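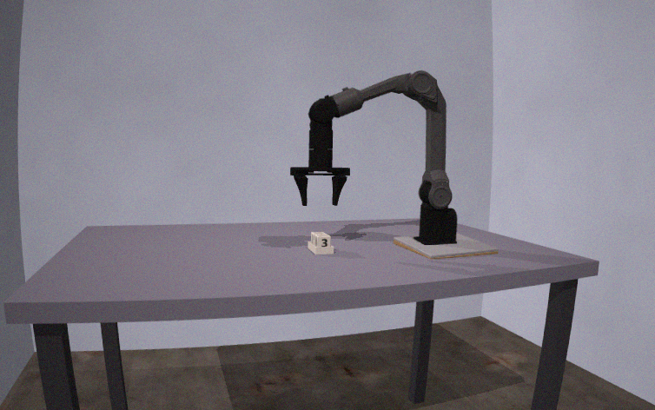 Table with a curved front edge and four square legs

Table deposits at Dendbridge Hall

Our club has reserved the hall for 30 guests in November. Is the table deposit returned if we cancel?

Comfort Agbeko
Deposits are returned in full when written notice reaches the booking office at least 8 days before the event. Later cancellations forfeit the deposit. Please include your booking number.

Salamatu Sarpong
We were refunded last year. It took four weeks, and I had to call twice.

Drostia
Same rule for chairs I think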